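Jan 13, 2025

Relbridge adhesive, batch 11. Still tacky after the weekend at room temp, so the data sheet's "full cure overnight" is doing a lot of work. Jusen hardener went in by weight this time, not by eye – a bold new policy.

Cycle rig stopped at 3,759 out of 4,000. The joint was fine. The counter's battery wasn't.

Peel strips from the Bech offcuts: keep, label, stop storing them in the mug. 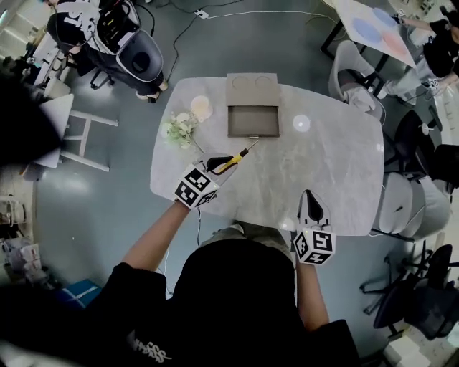 Rerun with the old hardener before blaming the resin. Roughly 600 g left in the Plollgate tin, lid glued on, so something in here does cure.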